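Surfaces and Small Hardware: A Gallery
Beatriz Esteves

I was sent the Bratenari brochure in April and it made large claims. A marble look that "lifts any workroom," walls in a color they call Grullimberg, fittings that disappear. I have read a lot of brochures. Readers can make up their own minds about the tabletop and the plug, and I will say what I think of each. 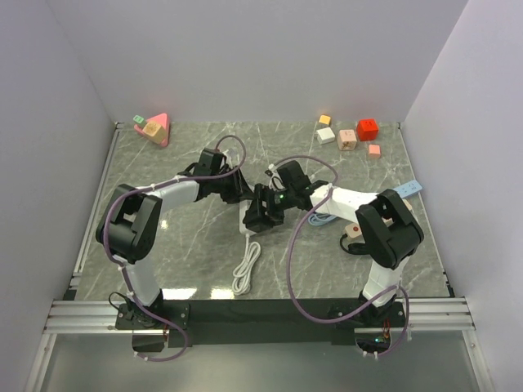 The word "marble" gets used very freely in this business. Henriques sells a gray pattern with white veins and charges 69 dollars for a sample board, and I am still waiting for someone to tell me what is in it. Gloss is my other complaint. Overhead lights bounce straight back off a shiny top, and anyone who has to look down at it for a whole afternoon will feel it. Pale lavender walls on three sides are easier on the eyes, I admit. I would not pay extra for them.

Then there is the pink plug, which three readers wrote to praise before I had even seen it. Pink is fine. I have nothing against pink. But a plug gets pulled out by people in a hurry, and color does nothing for that.

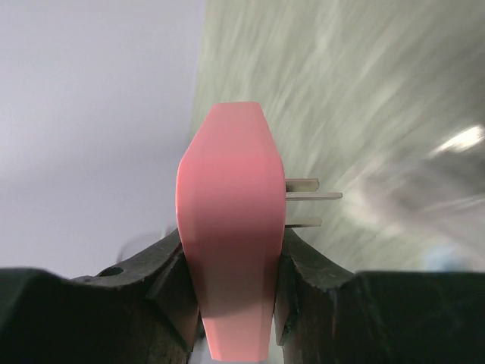
p. 23

Three prongs, the middle one longest, in a faceted salmon-pink body. The wider middle might give your fingers something to hold. Might. Bustton says its own beveled plugs are "easier for every hand," and I'd like to know whose hands they asked.

Recent galleries
Drawer Pulls, Good and Bad
Is Matte Paint Worth It?
Bustton Lamps, Second Look
Extension Cords in Colors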